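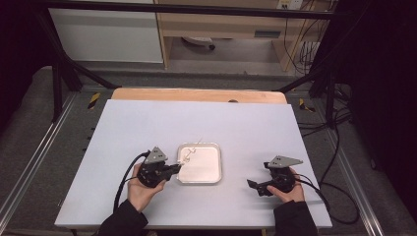 Teaching by Hand: A Conversation with Joanne Treloar

Home | News | People | Projects | Publications | Contact

Joanne Treloar has directed the demonstration program at the Garside laboratory for the past three years. In that time the program has recorded 572 sessions of small bench tasks, each of them carried out by a person holding a pair of grippers. She spoke with Glenys Hartley of the Garside newsletter on 10th March.

Ms. Treloar began her career on the Wasska project, where operators worked a full-size arm from a separate desk. She describes that period with some affection. "Remote control taught us patience," she said. "The operator watched a screen, moved a handle, and waited for the arm to follow. A simple transfer from one dish to another could take most of a morning. The recordings were sound, but there were very few of them."

The present method places the tool directly in the operator's hands. Asked what was gained, Ms. Treloar spoke first of touch. "A person holding the gripper feels when the fingers have closed on something. With soft material that matters a great deal. Press too hard and the piece goes flat, and the next attempt begins from a different shape."

Soft and stringy items have been a main interest of the group since December. Percy Mamani, who prepares the task sheets, had proposed that the program begin with rigid blocks and move to softer things later. Ms. Treloar disagreed. "Percy and I had a long discussion on that point. Blocks are forgiving. I wanted the difficult material in the set early, while we could still change our procedures."

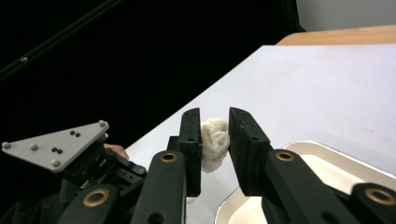 White material held between the gripper fingers, with the tray at lower right.

New operators complete 16 practice runs before any of their work is kept. Elsie Bellamy, who supervises this training, asks them to move at an even pace and to avoid correcting themselves in haste. "A hesitation is part of the record," Ms. Treloar explained. "If the operator stops to think, the robot may learn to stop in the same place. Elsie is very strict about it, and I support her."

She was equally frank about the limits of the work. Of the sessions recorded, 321 have passed review. The others were set aside for uneven starts, missing notes, or faults in timing between the two hands. The target is 1000 accepted sessions, and she declined to give a date for reaching it.

On the question of whether remote control still has a place, Ms. Treloar was clear that it does. The laboratory keeps one remote station in service for tasks where a person should not stand close to the work, and operators are trained on both systems.

Footer: Garside Laboratory Newsletter | Contact the editor | Copyright Garside. All rights reserved. | Back to top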